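Caffeine and everyday health

By the Marolent Health Library
Last reviewed in May

Caffeine is a mild stimulant found naturally in coffee beans, tea leaves, cocoa and a handful of other plants, and it is very likely the most widely used drug in the world, although few of us think of it that way while we stand yawning beside the kettle. It is also added to colas, energy drinks, some chewing gums and a fair number of headache tablets. For most healthy adults it does little harm in modest amounts, and a good many people would say it does them a world of good, but it can disturb sleep, bring on a racing heart and make an anxious person feel a great deal more anxious.

How it works

All through the day the brain builds up a substance called adenosine, which slowly makes us feel sleepy. Caffeine happens to be a similar shape, and it settles into the places in the brain where adenosine would normally go, so the sleepy message is held back for a while. The tiredness is still there underneath, of course, and when the caffeine wears off it often comes back all at once (the familiar mid-afternoon slump).

The effect usually begins within the first half hour and fades over several hours. Just how many depends a great deal on the person. Smokers tend to clear caffeine faster, while pregnancy, liver disease and certain medicines, including some birth control pills, slow things down considerably. Age and plain family inheritance play their part too, and this is why one member of a household can drink espresso after dinner and sleep like a log while another lies awake after a single cup of tea at lunch.

Amounts in common drinks

The caffeine in a drink varies with the bean or leaf, the size of the cup and the way it is brewed, so any figure should be taken as a guide. A large coffee from a café may well hold 300 milligrams, and a 12-ounce can of cola holds far less. Tea sits somewhere between the two, depending on how long the leaves are left in the pot. Decaffeinated coffee, despite its name, nearly always keeps a little.

Pregnant women are commonly advised to stay under 200 milligrams a day, counting every source together, chocolate and cold remedies included. Children and teenagers are smaller and more easily affected, and many pediatricians would sooner they did without energy drinks altogether. For a youngster who is flagging after school, a glass of milk and a piece of fruit make a kinder pick-me-up, and an early night is kinder still.
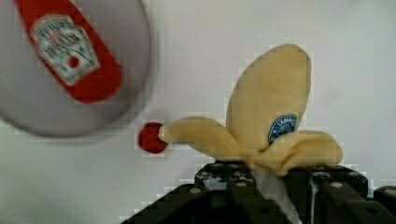 Sleep and mood

Caffeine late in the day can make it harder to drop off, and it can also make sleep lighter without the sleeper ever noticing. People who wake up unrefreshed sometimes find that stopping after 2 p.m. makes a pleasant difference within a week or so. It is worth a try before anything more complicated!

Small amounts can lift the spirits and sharpen attention, and there is something to be said for the comfort of a warm mug and a bit of company. Larger amounts may cause restlessness, trembling hands, an upset stomach or a feeling of dread that seems to come from nowhere. Anyone prone to panic attacks may do better with very little caffeine, or none.

Cutting down

The body grows used to a daily dose, and stopping suddenly can bring on headaches, low mood, poor concentration and a general feeling of being out of sorts. These symptoms usually start within a day and can last a week or a little longer, but they do pass. A gentler way is to drop one cup every few days, or to mix decaffeinated coffee into the usual blend and let the share of it creep up. Drinking plenty of water and getting out for a walk in daylight can both help a person through the foggier mornings.

Caffeine can also interfere with certain antibiotics, asthma medicines and thyroid tablets, so it is sensible to mention it to a pharmacist when starting something new. Chest pain, fainting or a very irregular heartbeat after taking caffeine calls for medical help right away, and so does swallowing any amount of the pure powder, where a single teaspoon can be dangerous.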